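Robotics | Features

At Pasitell, a robot learns to handle small things by being walked through the motions. Operators steer its two arms through a job, and each attempt is stored as an example for the model to copy.

Szu-yu Tu set the earbud task. The team has kept 461 attempts and thrown out 134. 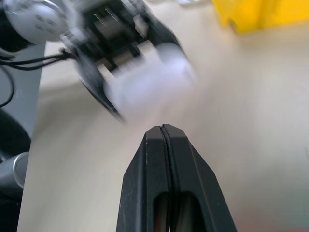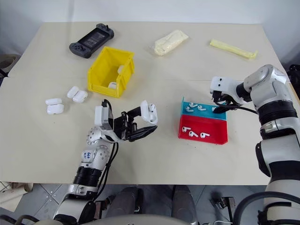
Two arms work over one table in the earbud task.

Why keep so many attempts at the same job?

The model needs to see the items lying in different positions. With only a few examples it learns one layout and fails on the next.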